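Chapter 6
Buying the Demonstration

By the end of this chapter you should be able to read a supplier's claim about a household robot, ask for the evidence behind it, and say which part of the claim the evidence leaves untouched.

In 1967 a buyer of an industrial arm wanted to know what it could lift and how often it broke down. The questions have become vaguer since. Clundent, a firm in Cekevbridge, sells a service called Andale: customers send in a list of household jobs, Clundent collects recordings of people doing them by hand, and the customer's two-armed robot is trained on the results. The brochure lists 137 jobs and calls each one "learned". It doesn't say what a robot must do to earn that word.

Bronwyn Whitelaw bought the starter package for the workshop at Brunton and chose wire bending as her test. Her reasoning is worth copying. Wire springs back. It rolls over when you push one end. A person holds it flat with one hand and bends with the other, and changes grip without thinking. A gripper with two stiff fingers has none of that for free, and a recording shows where the hands went but says nothing of how hard they pressed.

Clundent's reply was that more recordings would close the gap, and it offered her more than 2000. Clem Pirihi, who ran the trials, asked for 20 attempts on a fresh hanger with no one resetting the wire in between. The offer of recordings was repeated. The trial was not discussed.

We will come back to that exchange in section 6.3. For now, keep two things apart: the quality of the human work that goes in, and the quality of the machine work that comes out. Suppliers are generous with the first, and it is easy to be impressed by a pair of capable hands.
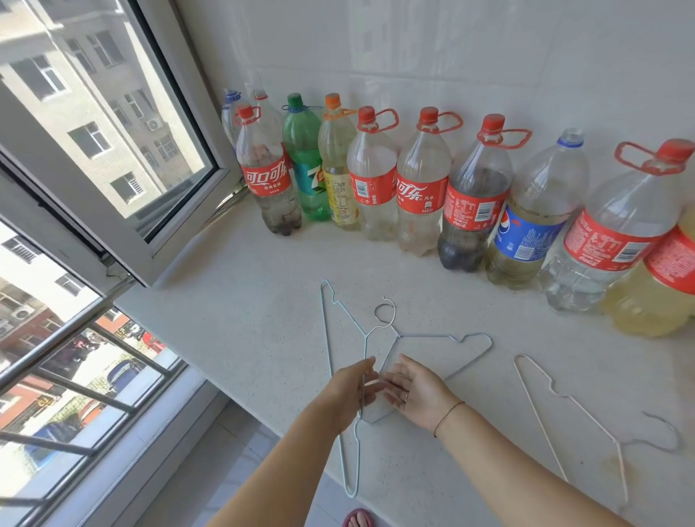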